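Flarau puts its hand-training sessions on view and says the results are still thin

Company will publish failed attempts alongside good ones, and asks buyers to be wary of demonstration footage

Flarau, which makes control software for robotic hands, has opened part of its example-gathering work to visitors and published the rules it uses to decide which recordings a learning system is allowed to learn from. The company is making no claim that the system is ready for paid work. On present evidence, it says, it is not.
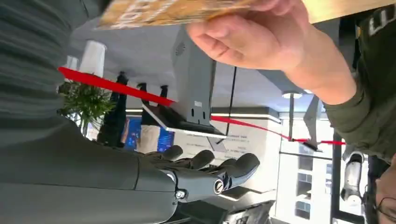

PRENONLEY, 24th June – The sessions are run with Nevberg, which supplies the floor space, and Ertürk, which checks the recordings. In each one an operator guides a four-fingered hand through a short everyday job while a small camera near the wrist records what the hand is facing. The recordings are then cut into single attempts, labelled and passed to the learning system, which tries to work out what the operator was doing and do the same.

Flarau has kept 200 attempts from the work done since February. It describes that number as small, and says anyone hoping to read a trend into it should wait.

"People have been told for years that if you collect enough examples the rest takes care of itself," said Serpil Dağdelen, who leads the collection work at Flarau. "I have not seen that happen. What I have seen is a system that copies an operator's bad habits very faithfully. If the person pauses before closing the fingers, the system pauses too, and then somebody writes it up as caution."

The rules published with this release run to 5 pages. They say that an attempt must be kept whether or not the job was finished, that the operator may not pick which attempts go forward, and that labels must be written by someone who was not guiding the hand. Any attempt where two labellers disagree goes to Ertürk, whose decision is final.

Flarau admits that the last of these is slow. It also accepts that the rules do nothing about the biggest weakness in the set, which is that it all comes from one site. A system trained on one floor, under one set of lights, may be learning the floor and the lights. 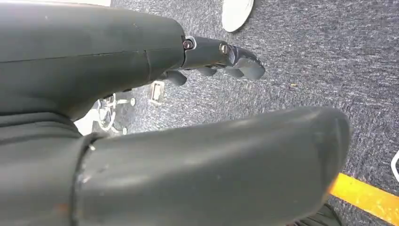

For that reason the company will not be quoting a success rate this year. Dağdelen said earlier figures, including some of Flarau's own, had been worked out on jobs the system had already met in training – a test she called "marking your own homework with the answers open".

"I would like to be proved wrong about how far this gets us," she said. "But I want it proved on a table we have never used, with objects we did not choose. Until then we have a collection of recordings, and a collection of recordings cannot do a day's work."

Nevberg said it had agreed to host the sessions on the understanding that no promise would be made about replacing staff or cutting costs. It has placed no order for the software and has no plans to do so before the outside test.

That test will use 4 jobs left out of the training set, chosen by Ertürk and not shown to Flarau beforehand. Every attempt will be recorded and the full set released, including any that are stopped early. If the system fails at 2 or more of the jobs, Flarau says it will halt new collection and look again at its method before spending further money on it.

Visitors may watch the Prenonley sessions by arrangement with Nevberg. They should expect long waits between attempts and a good deal of repetition.

The collection rules and a sample of labelled attempts, good and bad, are available on request from the Flarau press desk.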